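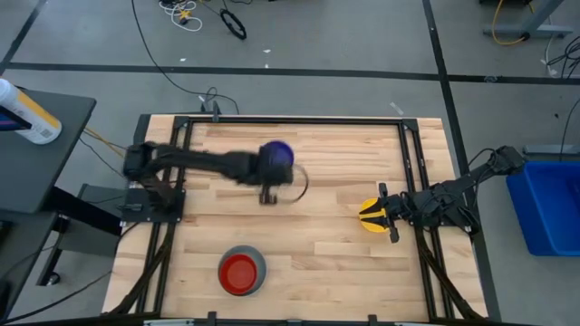 Posted by Samira Hakim | October 13, 2019 | 3 comments

Workshop > Notebook > Table chores

Back on the tidy-up job today, both arms going at once. The left one had the round purple-blue thing up off the wood and was swinging it along at a decent clip, while the right one sat open over the yellow one with the black markings. The red and gray bowl stays put near the middle of the table for now. I'd like it to be the drop spot for everything small.

Ran 16 tries with the new Zilter grip settings and got 7 clean ones. Better than April! Most of the misses were on the right arm, which closes a hair early and nudges the thing it's after (I think the Gaker timing file is still the old one - will check before I blame the fingers).

Would I let this pair clear my kitchen table? Not yet. My nephew does it faster and he complains the whole time. But handing things between the arms is starting to look like something, and the Ledesma folks want to see it on shop parts next.

To do: slow the left swing down, swap the timing file, rerun the same set.

Shares: 3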